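Vidine Counts Its Laundry, Wishes It Hadn't

By Stamatia Mavromatis
April

VIDINE - The town's only coin laundry reopens this month under new owners, and with it comes a price list that has managed to unite people who agree on very little else.

A double load at Kuster Wash & Dry now costs 14 quarters. The old price was eight, a figure that had survived three mayors and one flood.
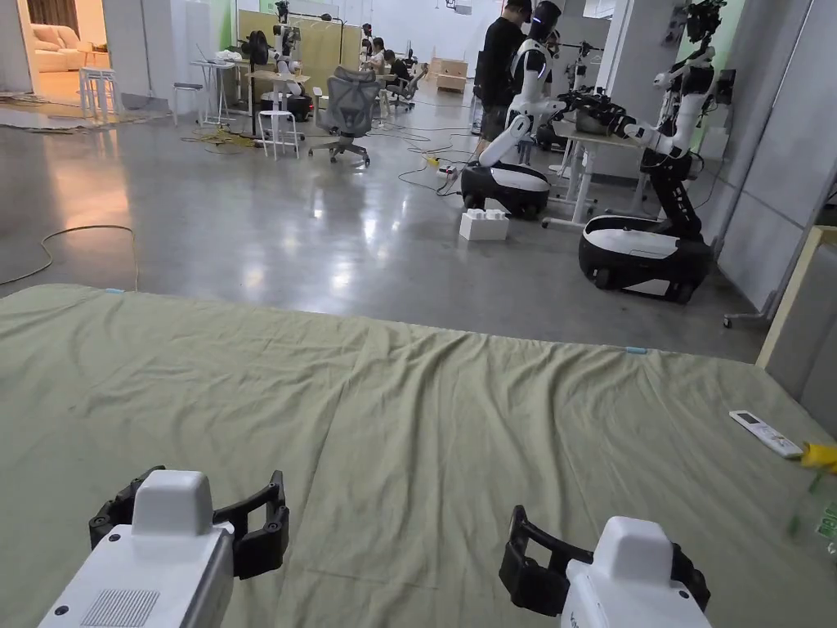 A sheet laid out flat, creases and all.

Kuster's new owners say the machines they inherited were older than most of the people using them. The replacements cost $3,695 apiece, and the town of Vidine, after a long evening of discussion, declined to chip in for any. It did vote to study the parking.

Customers have responded in the traditional way, by washing less. "I used to do sheets every week," said one man outside the Bovitz Street entrance, who asked not to be named in connection with his sheets.

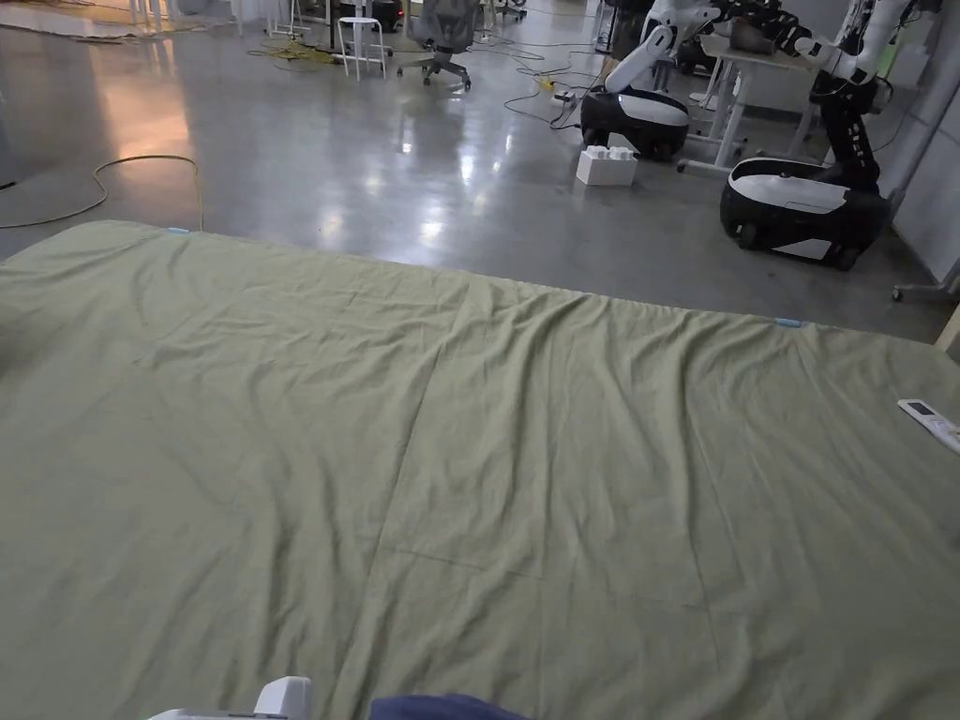 Page 2

Others have moved to the sink, the bathtub and, in a few cases, their mothers. The hardware store on Tonar Road sold out of clothesline and has ordered more, at a new price of its own.

A petition asking for one cheap morning a week had 27 signatures when it reached town hall. One was later withdrawn after the signer bought a dryer.

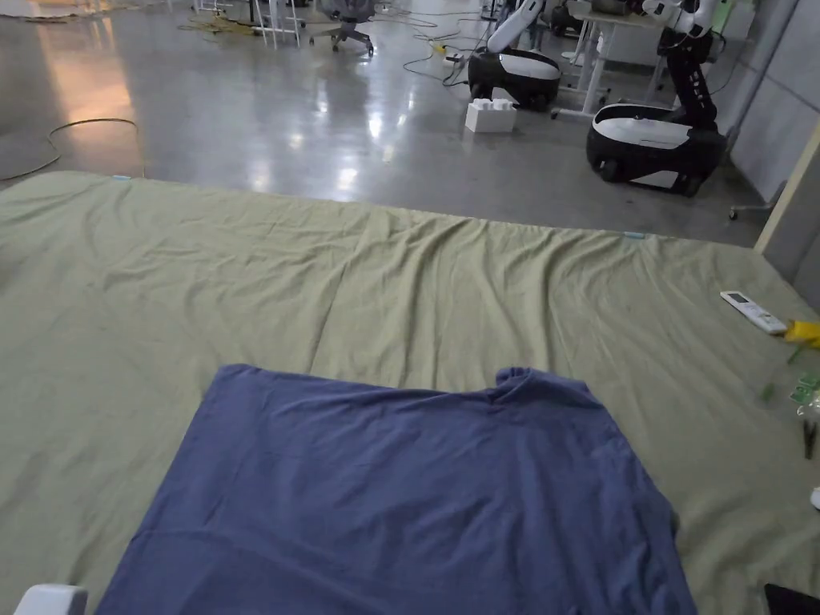 Folding Still Free

The long folding tables will stay, and there is no charge to use them. Management did consider a time limit, then dropped it when it became clear that somebody would have to enforce it.

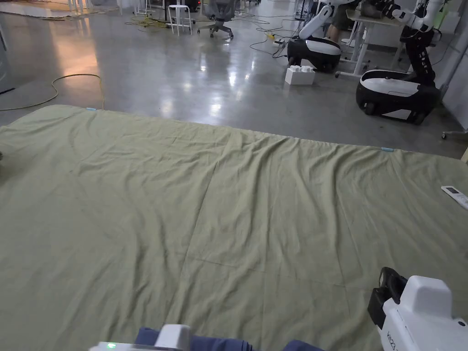 The change machine is another matter. It takes fives and tens but will not accept a twenty, so anyone planning to wash bedding should stop at the bank first. The bank closes at 2 p.m.

Recent items
Bovitz Street Potholes Now Have Own Potholes
Library Extends Amnesty on Overdue Books
Tonar Road Stop Sign Returned, No Questions Asked
Letters: In Defense of the Clothesline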